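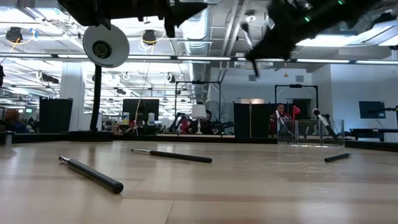 Black pens, silver ends, wooden table.

**Pens and makeup brushes in the same holder, or is that asking for trouble?**

Posted by Lucyna Adamczyk, Mon 18 October

Hi all! I have one long butcher-block table where pretty much everything gets done, and two kinds of thin black sticks that live on it: pens and makeup brushes. They're the same color, nearly the same length, and they both have a silver bit on them, so every time I reach for something to sign with I come up with an eyeshadow brush (or the other way round, much worse).

I've tried a drawer divider from Skedley and gave up after two days. It's deep, everything slides to the back, and I just end up leaving one pen out on the wood so I know where it is.

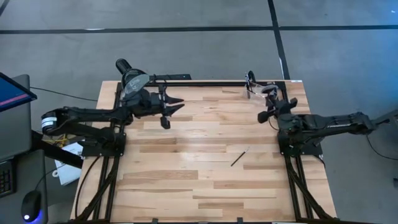

Then of course that one pen rolls off and I'm under the table with a flashlight. What I want is something that stays on top, takes up very little room, and lets me put things away in one go at the end of the day. I'm happy to spend a bit, but the nice organizer in the Gajewski window in Burkbridge was 89 dollars and I can't do that for a cup.

Also, do brushes go in with the handle down or the bristles down? My sister and I disagree, loudly. And how do you all do the actual clearing up? I spread everything out first so I can see what I've got, and then it sits there until lunch. 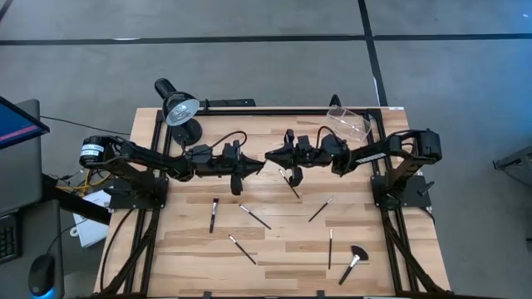 **Bogumił Urbańczyk**

Handle down, always. Your sister is wrong, or you are, whichever one said bristles. Stand them on the bristles and they bend, and a bent brush stays bent. Just get two cups.

**Jadwiga Zieliński**

Bogumił is right about the handles, but I'd add one thing: if you've just washed the brushes, lay them flat on a towel overnight before they go in anything. Water runs down into the metal part and loosens the glue. I ruined 6 good ones that way last December and I'm still cross about it.

For the holder, I'd go with clear acrylic over a cup. You see the whole handle from the side, so telling a pen from a brush takes no thought at all, and it wipes clean with a damp cloth. Look for a boxy one with a fairly wide opening. You can drop things in at an angle and they still find their way down, even the long skinny stuff.
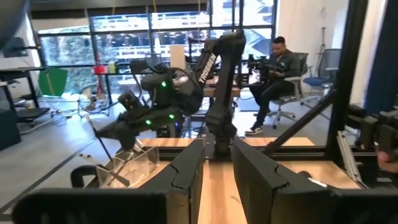
Put it toward the left if you're right-handed, so your writing arm isn't knocking it all day. I kept mine on the right for months and picked pens up off the floor the whole time! A dab of museum putty under each corner helps too, the light ones scoot.

As for mixing, I wouldn't. Pens leak, and powder gets into the caps. If you only have room for one, wrap a bit of colored tape around the end of each pen and keep them all on the same side. Mine holds about 16 brushes before it gets annoying, and it came from the discount place in Irnville for the price of a sandwich.

**Igor Piątek**

we use a jam jar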